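Dreltirik Plaid Throw, Woltside Check

We've been waiting for the Woltside to come back since September, and it's finally on the shelves again! This is the throw that ends up everywhere: over the back of the couch, under a picnic, across the spare bed when company comes. It's soft from the first day and gets a little fluffier with washing (ours has been through the machine nearly 20 times and still looks great).

The check is a quiet one, with pale lines crossing a muted ground, so it sits happily next to busier prints.
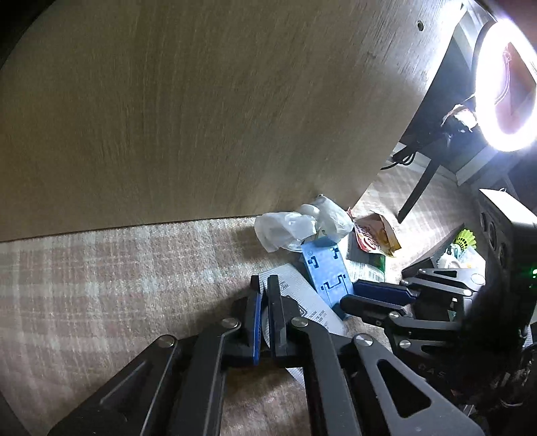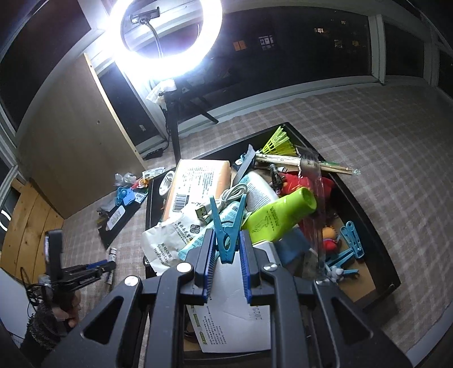 Checked cloth with pale crossing lines, in both photos.

Woven for us by the Schmieder mill in Osley, with a short fringe on two sides and a plain hem on the other two. Comes in 8 colorways, and we love the oatmeal one with dark wood.

Care: machine wash cool, gentle cycle. Skip the fabric softener, it flattens the pile. Line dry or tumble on low, then give it a good shake while it's still warm.

Pairs well with the Osley cushion cover.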